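1 December 2023

Voyle sim notebook, kitchen tasks, bimanual

Picked up from the last entry. The drawer/oven handle task is still the weak one. Reran the policy trained on Plolatier demos only, then the mixed one (Plolatier plus the generated trajectories from Pritska), same checkpoint step for both, same seeds. 500 rollouts each, layouts randomized, clutter on.

Plolatier only: 246 successes out of 500.
Mixed: went up by 78 over that on the same 500 layouts.

Success here means the grasp closes on the bar and the bar moves past the threshold before timeout. I did not change the threshold. I did change the timeout check, which used to run one step late, so the old numbers in the shared sheet are not strictly comparable. I marked them in the sheet and left them there.

Going through the failures by hand now. Most of the ones I have watched so far are thumb problems. The hand comes in palm down, the four fingers go over the top of the appliance and the thumb ends up short of the bar or under it. Then the fingers close and there is nothing between them and the thumb. The arm pulls back anyway. The policy seems to treat the closing as done once the joint targets are reached, whatever is or isn't in the hand.

Start poses matter more than I expected. With the hand already over the appliance the approach is short and the policy has very little time to correct. With the hand farther back it makes one visible adjustment on the way in and usually gets the thumb in the right place. I pulled one close-start layout to use as the test case for the rest of this entry. Right fingertips over the side of the big gray unit, thumb just below and a bit left of the handle, left hand at the white container with the yellow cup on its side by the thumb.

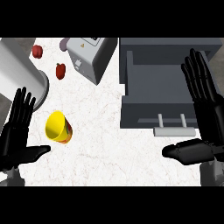
Voyle notebook, kept by the sim desk

Ran the test case with the light gray toaster and the peppers removed, then with the cup removed, then with everything back in. Removing the toaster and peppers made no difference that I could see in the right hand path. Removing the cup did. With no cup on the counter the left hand stays put and the right hand goes for the handle on its own. With the cup there the left thumb drifts toward it in the first part of the rollout and the right hand waits. I think this comes from the demos. In a lot of the Plolatier set the operator stands the cup up first and then does the handle, and the policy has learned the order along with the motion.

Checked this against the mixed policy. Same drift, smaller. The Pritska trajectories don't touch the cup at all, so that fits, but I only looked at this one layout and would not put it in the write-up yet.

Camera note. The top-down view is letterboxed before it goes to the encoder, and the black bands were being included in the color jitter during training but not at eval. Fixed in the Prultonero loader. I don't expect it to move the numbers. If it does, the two runs at the top need to be redone, and I would rather know now. Retraining the mixed policy with 3 seeds to get some spread.

Also tried conditioning on the task string with the order spelled out (handle only, leave the cup). No effect on the drift. The string is probably being ignored, as every demo in a task has the same one. Would need paraphrases or swapped-order demos to test it properly.

To do:
Sort the failures into thumb short, thumb under, timeout, other. Keep the labels in the same file as the seeds.
Bin success by start distance from the handle, both policies.
Ask for handle-first demos with the cup lying down, same layouts if possible.
Add a contact check before the pull and see how many thumb failures it turns into retries. Do this at eval only for now, no retraining.
Rerun the old baseline with the fixed timeout check so the sheet has one column that can be compared.

The retraining job is queued behind the Pritska render job. Will add the seed numbers under this entry when they are in.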